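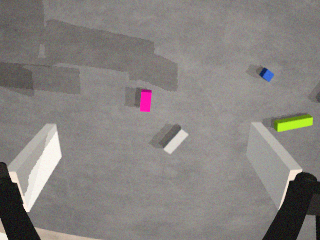 Rostami objected, when we first presented these trials, that a simulated wrist camera flatters every gripper it is attached to, and that we should expect the ranking of the two hands to flip once the lighting got difficult. It was a great challenge to be handed, and most of this section grew out of it.

Print this page | E-mail this article
Filed under: Robotics > Grasping and Manipulation

4.2 Comparing the two hands under hard shadows

Figure 3. Simulated wrist-camera view with the parallel gripper open. The colored blocks and the green bar lie on a speckled gray floor, and their shadows fall toward the upper left.

We ran the Gekside parallel gripper and the Gorkden three-finger hand through the same set of rendered layouts, with the same arm model and the same controller. Each trial began with the hand open above the floor and ended when the target block had been lifted and held, or when the controller gave up. In all we logged 2,791 trials, of which 1,681 used the parallel gripper. The split is uneven because the Gorkden model was added late, in November, after the Nonalstead group shared its contact settings with us.

The shadows turned out to be the exciting part! In views like Figure 3, a block's shadow can be larger than the visible top of the block, and the shadow of a much bigger shape can cross the floor beside it. Our first detector, which worked on brightness alone, kept placing the grasp center somewhere between a pale block and its shadow. The parallel gripper coped with this surprisingly well. Its flat pads sweep a wide gap as they close, so a block that starts off center is pushed into line before the grip tightens. The three-finger hand tended to land one finger on top of the block and stall.

Switching to a detector that used color as well as brightness changed the picture for the Gorkden hand, and we were delighted to see how quickly. We repeated 637 of its earlier trials with nothing else altered, and the stalls on brightly colored targets all but vanished. White blocks remained harder for both hands. Long bars were a separate problem: either hand could pick one up away from its middle, and the bar would then rotate during the lift. We tried lowering the closing speed, which helped the parallel gripper and made little difference to the other.

To answer Rostami's point directly, we re-rendered 300 layouts with the light moved lower so that the shadows grew longer. The ranking held with both detectors, although the gap between the hands was much smaller with the color one. Tests with a physical arm are described in Section 5.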